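Ticket 3215: Ferry transfer missing from walking tour booking
Opened: 19th September
Product: Drundley coast path, self-guided, 9 nights
Status: Resolved

Customer reports that the confirmation for a November trip shows all the guesthouses but no ferry crossing. The crossing was paid for at checkout. The Clerel app shows the same gap, with the first night listed and nothing before it.

Checked the booking in Emico. Payment is complete and the ferry line is there, marked "pending operator." The winter timetable had not been loaded when the booking was made, so no sailing could be attached. Resent the request to the operator. No change after an hour.

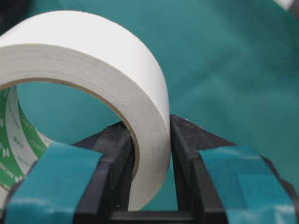 Second attempt: removed the ferry line and added it again using the winter code. Emico accepted it and returned a sailing time. The confirmation email went out with the crossing included, but the app still showed the old version.

Asked the customer to sign out of the app, sign back in and pull down on the trip page to refresh. Customer replied that the crossing now appears, but the luggage transfer on day one is set for before the boat gets in. Passed to Gachanja, who handle the bags. They moved the pickup to the harbor office and confirmed by email. No extra charge.

Follow-up: other November bookings on this route may have the same problem. Search for "pending operator" and rebook each one with the winter code. Do not resend the old request, as it does not pick up the new timetable.

Customer confirmed all details are correct. Closing.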